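Beets turning out woody, what am I doing wrong?

rootcellar_jo
Third year growing beets and mine are tough as a boot again. I sow in April, pull them in August, water every 5 days. My neighbor Zlatko Kovačević sows the same Enier seed and his are lovely, so it's not the packet!
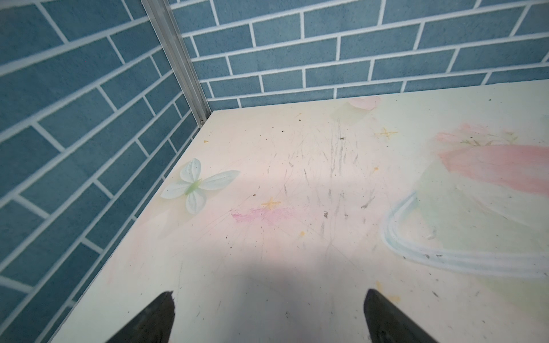
I let mine get to softball size, figuring bigger means more beet for my trouble (I do love borscht).

wendivow_plot
Softball is way too big. Pull them at golf ball size – tennis ball at most.

oldspade152
Disagree, I've had huge Langlois beets that were tender all through. It's your watering. They hate drying out.

rootcellar_jo
Hmm, we did have a very dry July. Do I have to peel them before roasting? 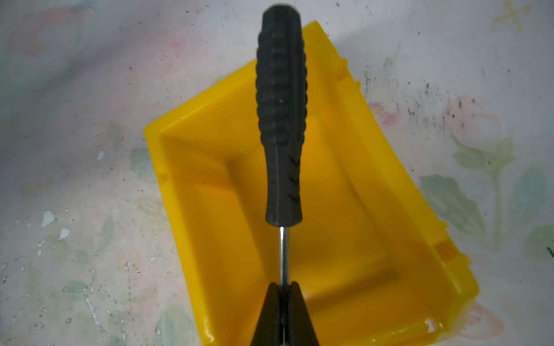 Is it OK to eat the greens from the big ones too?
Small leaves are the nicest raw, but the big ones are fine if you cook them like chard.

wendivow_plot
And leave the skins on for roasting, they rub right off after. Still say you're pulling too late!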